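I keep hearing that if you build a robot arm at home, it should do something useful. Fold the towels, feed the cat, earn its spot on the bench. I disagree, and I've had this argument with Henrik Wegener at the shared workshop so many times that he now just points at my arm and raises his eyebrows.

My arm plays with a toy kitchen. That's the whole project! It picks up pretend food and puts it in a pretend pot, and I've been at it since May, mostly late in the evening when the laser cutter is quiet and I can hear the servos complain.
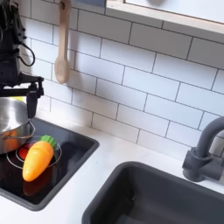 Henrik's big thing is that a toy teaches you nothing about the real world. Well, I rewired the cable down the arm three times because it kept snagging (the third time with a lot more slack), and I learned plenty about the real world on that one. I also found out that smooth plastic is a pain to grip, that a shiny pot confuses my cheap camera, and that 20 good grabs in a row mean nothing if somebody moves the lamp.

And you get to mess up! I ran it 40 times one night and dropped things all over the place, and the worst that came of it was crawling under the table for a tomato. Try that next to a hot stove. Rokeya Mridha started with her actual kitchen and a real skillet, and she spent so long worrying about grease and burns that she hardly got around to the arm. She's thinking of borrowing my setup — I said yes, as long as she brings her own gripper pads, mine are nearly worn through.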